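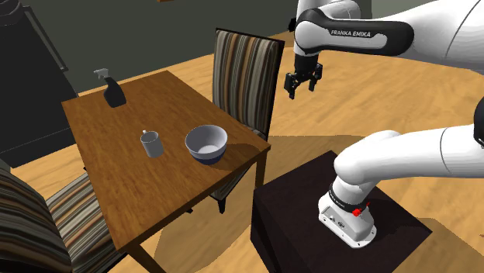

5 March 2019 – Drasholm coaster, train 2 back in the shop

Lift hill chain was greased before we opened up, so started on the train. Road wheels off cars one to four. Tread on the left side of car three is worn more than the rest, same as in February. Konau sent the replacement set in the harder compound and I've fitted two of them to car three only, so we can compare. Torqued to the book and paint-marked.

Running hours on the train stand at 1481. The wheel bearings are due at 3000, so no need to pull them yet, but the one at the rear right of car five has a bit of a rumble when spun by hand. Tagged it yellow. Morena Negri had a listen and thinks it's the seal dragging. I'm less sure and would like it swapped before the school holidays.

Lap bars: all ratchets catch on every tooth. Car two is slow to release from the pedal – cleaned the linkage, better, still not as quick as the others. Check the return spring next time the floor pan is up.

Block brakes. Ziltau controller threw the same fault twice on the test cycles, a late signal off the proximity sensor at the end of the second block.
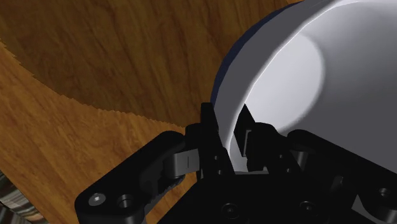

Regapped the sensor and ran 200 cycles empty with no repeat. Left the log running overnight anyway. If it comes back I'd look at the cable where it goes through the footer, as the grey conduit there has been stepped on for years.

Cocco (the kiddie ride) is waiting on a new fibreglass nose and won't be touched this week.

To order: seals for the car five bearing, threadlocker, yellow tags, another tin of the grease.

Colour of the touch-up paint for the station gates still to be settled with the front office.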